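Home Reviews Laundry Kitchen Small Spaces About

Apr 30, 2019
By Marlene Bittencourt

The Medero Handheld Steamer: Six Months of Shirts

I should say up front that I hate ironing. I hate setting up the board, I hate the screech it makes, and I hate that by the time I've done the second sleeve the first one is wrinkled again. So when my old iron started spitting brown water on everything in October, I took it as a sign and bought the Medero handheld steamer instead of another iron. I've used it most mornings for half a year now, so I think I can give it a fair shake.

First, the basics. It's a 1,200 watt steamer with a little tank that clicks on under the handle. The box says it heats up in a minute. Mine takes a bit longer than that, long enough to get the coffee going, and I've stopped noticing. The cord is nice and long (hooray!) and the plug is one of those angled ones that fits behind a dresser.

On cotton shirts it does a good job as long as you're not after a knife-sharp crease. I hang the shirt on the back of the closet door, pull the hem tight with my free hand, and go slowly from top to bottom. Going slowly is the whole trick. The first week I was waving it around like I was putting out a fire and I got nowhere at all. Linen is harder. It'll get linen to "nicely rumpled," and if you want better than that you'll need an iron. Rayon and those slippery blouses come out beautifully, and I've done my bedroom curtains without taking them down, which felt like cheating.

Stripes are my big test, mostly because I own so many of them. If a striped shirt has a crumple anywhere the lines go wobbly and everybody at work can see it. I'd say the Medero gets them straight again nine times out of ten, and the tenth time I put on a cardigan.

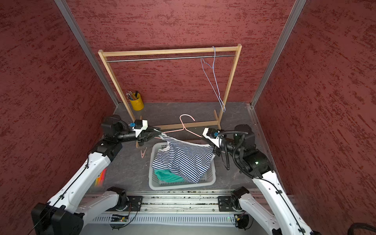 A blue-and-white striped shirt, held up by its top edge.

Collars are where I get cranky. The steam head is wide and rounded, and it just doesn't want to get in under a collar or between buttons. My sister has the Poon, the skinny one with the pointed tip, and I borrowed it for a weekend to compare. The Poon is much better at collars and cuffs — no contest — but its tank is tiny and I had to fill it 2 times to get through a dress. I gave it back without crying.

Now for the annoying stuff. If you tip the Medero too far forward it dribbles, and a wet spot on a silk scarf is a very sad thing. The fabric brush attachment falls off if you look at it funny. And it's heavy with a full tank. I have small hands and a bad wrist, and after three shirts in a row I need to switch sides.

I live with hard water, so I've been buying the cheap distilled jugs, and I haven't had any white crud so far. I also tried a bottle of Ziltia linen water because it was on sale and smelled like lavender. Don't do what I did! It goes in a spray bottle, and the Medero booklet says plain water only, on page one, in bold. It still smells faintly of lavender when it warms up.

Customer service was fine. I wrote to ask about a new brush and they mailed one out, and it falls off too.

Would I buy it again? Yes, for everyday clothes and for travel (it fits in my carry-on next to my shoes). If you wear a crisp collar five days a week, get the Poon, or keep an iron in the closet for those. I kept mine, spitting and all, for tablecloths at Thanksgiving.

Next up I'm trying the Nilturow folding drying rack, which has been leaning in my hallway in its box for longer than I'd like to admit.

We use cookies to remember your preferences. By continuing to browse you agree to our cookie policy. OK

Previous Next Back to Laundry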